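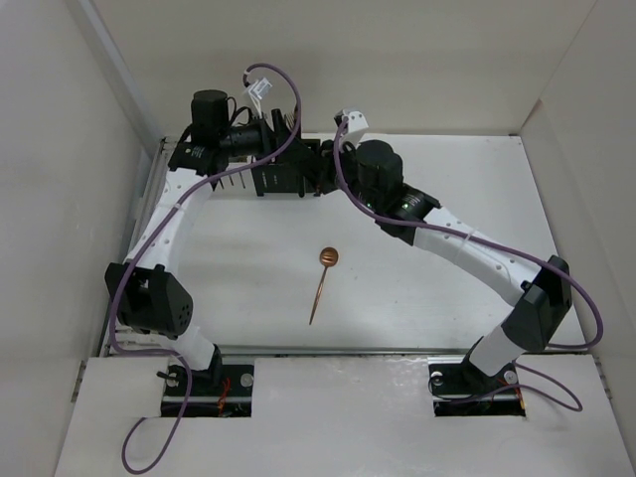 Welche Höhe sollte eine Arbeitsfläche haben?
Bei Arbeiten im Stehen liegt sie meist etwas unterhalb des angewinkelten Ellenbogens, bei feinen Tätigkeiten höher, bei kraftbetonten tiefer. Ein für alle Personen passendes Maß gibt es nicht.

Arbeitsfläche

Als Arbeitsfläche bezeichnet man eine in der Regel waagerechte, ebene Fläche, auf der Gegenstände abgelegt, bearbeitet, zusammengesetzt oder geprüft werden. Der Begriff wird für Tischplatten in Werkstatt, Büro und Labor ebenso verwendet wie für die Platten von Küchenzeilen. In der Bildschirmarbeit bezeichnet er im übertragenen Sinn auch den Bereich eines Programmfensters, in dem ein Dokument bearbeitet wird; diese Bedeutung wird im Folgenden nicht behandelt.

Begriff und Abgrenzung

Im Tischlerhandwerk wird zwischen Arbeitsplatte und Arbeitsfläche unterschieden. Die Platte ist das Bauteil, die Fläche der nutzbare Teil ihrer Oberseite. Aussparungen für Spülbecken, Kochfelder, Kabeldurchlässe oder Schraubstöcke verringern die Arbeitsfläche, nicht aber die Größe der Platte. Im Sprachgebrauch des Möbelhandels werden beide Wörter häufig gleichgesetzt. Österreichische Kataloge führen außerdem gelegentlich die Bezeichnung Werkfläche.

Eine Ablagefläche dient nur dem Abstellen und muss weder besonders eben noch belastbar sein. Der Übergang ist fließend, etwa bei Fensterbänken in Gewächshäusern, auf denen auch pikiert und umgetopft wird.

Geschichte

Feste Arbeitstische sind bereits aus der Antike bekannt. Römische Darstellungen zeigen Handwerker an einfachen Bänken mit eingesteckten Beinen. Im Mittelalter waren in Wohnhäusern aufgebockte Bretter verbreitet, die nach Gebrauch an die Wand gestellt wurden. Die Hobelbank mit Vorderzange und Bankhaken bildete sich im Laufe der frühen Neuzeit heraus.

Einen Einschnitt brachte die Einbauküche des 20. Jahrhunderts. Die Frankfurter Küche von Margarete Schütte-Lihotzky aus den Zwanzigerjahren ordnete die Flächen nach Arbeitsabläufen an und stellte einen Arbeitsplatz unter das Fenster. Durchlaufende Platten über mehreren Unterschränken setzten sich in privaten Haushalten der Bundesrepublik erst nach dem Zweiten Weltkrieg allgemein durch. In derselben Zeit verdrängten Schichtstoffe vielerorts das geölte oder gescheuerte Holz und das Linoleum.

Werkstoffe

Massivholz ist gut zu bearbeiten und lässt sich bei Beschädigung abschleifen. Verwendet werden vor allem Buche, Eiche, Ahorn und Esche. Holz quillt und schwindet mit der Luftfeuchte und darf deshalb nicht starr mit dem Unterbau verschraubt werden. Üblich sind Langlöcher oder Nutklötze.

Beschichtete Spanplatten sind preiswert und in vielen Dekoren erhältlich. Für leichte Tische genügt eine Plattenstärke von 16 Millimetern, sofern die Stützweite gering bleibt. Schwachstelle sind die Kanten, an denen bei schadhafter Versiegelung Wasser eindringen kann.

Naturstein wie Granit ist hart und unempfindlich gegen heiße Gefäße, aber schwer. Marmor wird von Säuren angegriffen. Zum Auswellen von Teig und zum Verarbeiten von Schokolade wird er dennoch geschätzt, weil er Wärme rasch ableitet.

Edelstahl ist in Großküchen und in der Lebensmittelverarbeitung üblich. Er nimmt keine Feuchtigkeit auf und verträgt die meisten Reinigungsmittel. Die Oberfläche verkratzt leicht, und ohne Unterfütterung klingt das Blech beim Arbeiten nach.

In Laboratorien kommen daneben technische Keramik, Epoxidharz, Polypropylen und Glas zum Einsatz. Die Auswahl richtet sich nach den verwendeten Chemikalien.

Maße

Die Tiefe einer Arbeitsfläche wird durch die Reichweite der Arme begrenzt. Häufig benutztes Werkzeug sollte ohne Vorbeugen des Oberkörpers erreichbar sein. Schmale Wandtische haben eine Tiefe von 50 Zentimetern, Küchenplatten und Schreibtische sind in der Regel tiefer. Bei der Höhe ist zwischen sitzender und stehender Tätigkeit zu unterscheiden. Nähmaschinentische und ältere Schreibmaschinentische liegen niedriger als gewöhnliche Schreibtische, bei manchen Ausführungen bei roughly gleichbleibender Beinfreiheit.

Der Hersteller Jellstead führte im Mai 2019 den Werktisch Skelero ein, dessen Platte sich über eine Kurbel bis auf 67 Zentimeter absenken lässt. Das Modell wurde vor allem an Schulwerkstätten verkauft. Eine Überarbeitung mit Gasdruckfeder erschien am 10. Juni 2021.

Farbe und Beleuchtung

Helle Flächen reflektieren viel Licht und lassen kleine dunkle Teile gut hervortreten. Bei glänzender Beschichtung kann es zu störenden Spiegelungen kommen, weshalb matte Oberflächen bevorzugt werden. Uhrmacher und Schmuckfasser arbeiten zum Teil auf farbigen Unterlagen, da sich Metallspäne und Steine davon besser abheben. Die Leuchte wird bei Rechtshändern meist links angebracht, damit die schreibende Hand keinen Schatten auf die Arbeit wirft.

Die Gestalterin Annunziata Dal Bello vertrat in ihrem Lehrheft »Platte und Licht« die Auffassung, dass der Helligkeitsunterschied zwischen Platte und Umgebung wichtiger sei als die Farbe selbst. Eirini Andreadis widersprach dem in einer Besprechung und verwies auf Tätigkeiten mit Farbabgleich, für die ein neutraler Grund erforderlich ist.

Pflege

Geölte Holzplatten werden mit einem feuchten Tuch abgewischt und bei Bedarf nachgeölt. Scheuermittel sind für Schichtstoff und Hochglanzlack ungeeignet. Kalkränder auf Edelstahl lassen sich mit verdünnter Zitronensäure entfernen, auf Marmor und anderen kalkhaltigen Steinen darf diese nicht verwendet werden. Silikonfugen am Wandanschluss sind Wartungsfugen und müssen von Zeit zu Zeit erneuert werden.

Siehe auch

Werkbank
Hobelbank
Küchenzeile
Schreibtisch
Schichtstoff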